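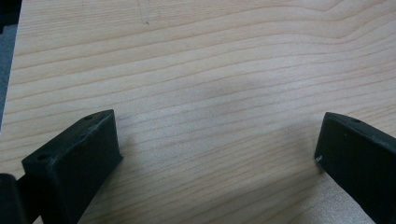

Section 3: Working out what to buy (and what to leave for later)

If you skipped straight to this section because somebody upstairs wants a number, fair enough, I did the same thing my first time around. Read the steps in order anyway. I've set up two Plolent hand-held gripper stations now and I overspent on the first one by a fair bit.

Before you start, have your floor plan handy and know which tasks you want to record in your first month. You don't need the final list, just the first month.

1. Pick the table first. I know, everyone wants to talk about grippers! But the table sets your reach, your chair height and where every cable goes. A plain, light-coloured top with a matte finish is what I'd budget for. Shiny tops throw glare back at the gripper cameras and you'll end up paying for a mat to cover them.

2. Decide on one hand or two. A single gripper is fine for picking up and putting down. Anything with a lid, a bag or a zipper wants a pair, and a pair doesn't just double the gripper line on your quote - you also need the second cable run and the second marker plate.

3. Order spare fingers with the first shipment. They're blocky printed parts and they scuff along the top edges with normal use, which doesn't matter much, but a cracked one will stop your day. We keep 3 sets on the shelf. Shipping from Lirau cost us more than the fingers did when we ordered them on their own.

Note: Check that the screw holes on your spares match your model. The older Ovberg fingers look close enough to fool you and they don't fit.

4. Set the opening before you measure anything. Open the jaws all the way over the bare table and write down the gap. Any object wider than that is off your shopping list, or else it gets picked up by a rim or a handle.

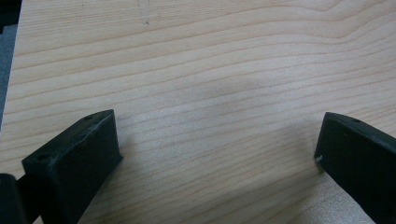

Issue 4, January 2018

5. Now do the props. This is the cheap part, so people leave it to the end and then lose a week waiting on it. Baskets, jars with screw-on lids, small boxes, that sort of thing. I set aside 80 dollars and went to the discount store with a tape measure in my pocket. Buy two of anything you like, because the store will stop carrying it.

6. Add up the boring stuff. Stands, curtains, a folding chair, floor tape, cable covers, power bars. My total for this line on the second station was 3,816 dollars, and my first guess had been less than half of that. Curtains were the worst of it. Get a quote for those early.

7. Leave floor space behind the table as well as in front. Stands have wide feet and they eat up more room than the catalogue drawings suggest.

Caution: Don't run gripper cables across a walkway, even for a quick test. Budget for covers from day one and tape down whatever is left over.

8. Hold back some money until July or whenever your half-year comes up. I keep 40 percent of the props and spares budget unspent until then. By that point you'll know which parts wear out in your room and which ones just sit in the box. 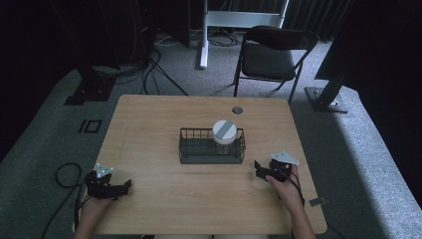

Senthil Chacko read a draft of this section and wrote back that step 8 is too cautious for a two-gripper station. He would spend the spares money up front, keep a complete second pair ready to swap in, and cut the props line if something had to give. He also thinks the Rajan stands are worth the extra cost if your floor is carpeted, as the lighter ones shifted on him whenever a cable got tugged.

I still like holding some back, but I've come around to his view on the stands. If you have carpet, price both kinds and put the heavier one on the quote.

9. Send the finished sheet to whoever signs for it with the table, grippers, spares, props and room costs on separate lines. Mine went in as one lump sum and came back with a question mark beside it, and then I had to split it up anyway.

When you have your approval, go on to Section 4 and mark out the floor.

Plolent Station Set-up Guide | Questions: contact Qiuyue Long, Set-up Support | © Plolent. All rights reserved. | Back to top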